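Category: Visits and Open Days | Automation | Reports

Search this site Enter keyword Go

Visit to the Lumenta open day, Garach
Report of the Balludia Technical Education Network
11 July 2020

Members of the Network attended the open day held by Lumenta at its site in Garach. The visit had been arranged in February at the request of our software group, whose members wished to see how the company prepares, checks and uses recorded handling work in its control programs. The host's staff received the party in the upper meeting room and gave a short introduction before dividing it into two groups.

Lumenta writes software for machines that pick up and put down everyday goods. Its main product, known in-house as Oren, is made up of three programs which share one data store. The first takes in recordings and lines up the streams in time. The second trains a control policy from them. The third, a planner, decides which of several learned actions should be called next and stops the machine if the view of the work does not match what was expected. Members were told that the planner is the oldest of the three and has been rewritten twice.

The first group began with the recording area. Work is carried out by a person holding a gripper in each hand, and the position of each gripper is worked out afterwards from the recorded views. The task set for the day concerned a yellow sponge and a wire basket on a small table. Staff explained that the same task is recorded many times with small changes in the starting position, as a policy trained on one layout tends to fail when the object is moved by even a few centimetres. The set shown to us held 764 recordings, of which 183 had been put aside for testing and are never used in training. 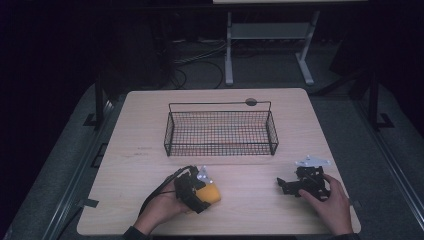
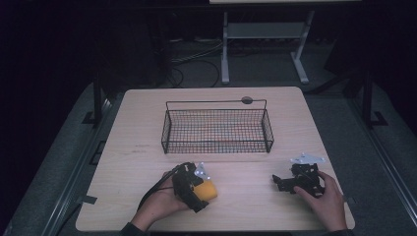
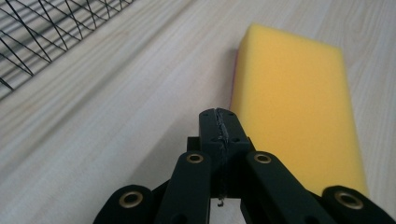 The sponge and basket task at Garach: two views over the table and, last, a view from a hand-held gripper.

Much of the discussion was given to the lining up of the streams. A view over the table shows both hands and the basket together, while a view from the gripper shows the object at close range and very little else. The two are useful to the software only if they agree on the moment at which the jaws close. Oren finds this moment by comparing movement in the views with the recorded opening of the jaws, and marks any recording in which the two differ by more than a set limit. A member asked whether the limit could be changed by the user. It can, although the company advises against doing so part of the way through a set.

The second group started in the software office, where a screen had been set up to show the review tool. Each recording appears as a row with its streams one above another, and a reviewer may cut the start and end, add a label or reject the recording altogether. Labels are kept short: reach, grasp, carry, release. Our members found the tool plain but quick to use. Several remarked that the undo function works across a whole session – a matter on which our own teaching software has been the subject of complaint for some years.

The perception part of the program was described in more detail than had been expected. Thin wire is difficult for depth estimation, as the table can be seen through the mesh and the program may place the surface of the basket at the height of the wood. Lumenta's answer has been to train the policy directly on the colour views and to use depth only in the planner's safety checks. Staff said openly that this costs more in training time. A full run takes 54 hours on the company's present machines, and a failed run is usually not noticed until the morning.

Both groups met again for questions. Members asked about file formats, the keeping of rejected recordings, and whether the review tool might be supplied to colleges without the rest of Oren. On the last point the company would give no firm answer, but it has agreed to send a trial copy to the Network's office. A teaching set cut down to 2,000 short clips may also be provided, subject to written terms.

The Network thanks Lumenta for its welcome and for the time given by its staff. Members who wish to borrow the printed notes from the visit should apply to the Balludia office. The notes on stream timing are the fuller of the two sets; those on the planner lack the final two pages, which have been requested.

Contact the Network office | Copyright Balludia Technical Education Network | Back to top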